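Brakanach counts its missing cups

3 min read

The town of Brakanach has lost 1,364 pieces of tableware, and it would like them back.

The figure comes from the August stock check at the Cairns, the community hall on the hill that lends plates, cups and bowls to anyone in town with a party to throw and no wish to buy paper. The lending shelf opened with a generous supply and a simple rule, which was that you brought back what you took. Residents have kept to the first half of the rule very well.

Cups have fared worst. Bowls come second, and nobody at the hall has a theory about the gravy boats, of which there were 15 and are now three. Saucers, on the other hand, have gone up. The hall is believed to be the only lender in the county that has received more saucers than it ever owned, many of them with somebody else's flowers on. 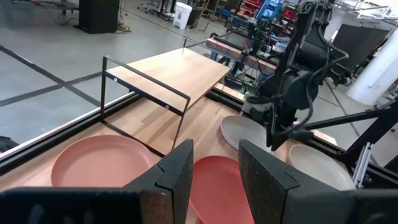
Until now, borrowers wrote their names in a notebook by the door. A review of the notebook found that a good share of the loans this year went to "me," with several more to "the usual." One entry, for 40 dinner plates, is signed with a drawing of a fish.

The notebook will be replaced next month by Romix, a checkout system the town bought secondhand from a library. Borrowers will get a card and a due date. Late items will cost 15 cents a day, with a ceiling set at the price of the item, so anyone who truly loves a cereal bowl can simply wait it out and own it.

Not everyone is pleased. A letter pinned to the hall's notice board calls the fines "a tax on birthdays." A second letter, pinned over the first, asks whoever has the big soup tureen to think about what they have done.

Before the cards arrive there will be an amnesty. A row of crates will stand outside the Cairns from 7 in the morning until dark, and anything left in them will be taken in without questions. The hall asks that items be washed. It asked the same thing last time.

Tevo, the hardware store across the road, has offered a free dish brush to the first household that returns a full set of anything. The offer has been open for two weeks and the brush is still in the window.

Comments (3)

hilltopper: We have six of the cups. They were in the house when we moved in. Do we get the brush?

potluck_pat: Pretty sure the fish is my brother-in-law.

greenlane22: If the saucers with the blue cornflowers are there, those are mine and I want them back before anybody puts them in a computer.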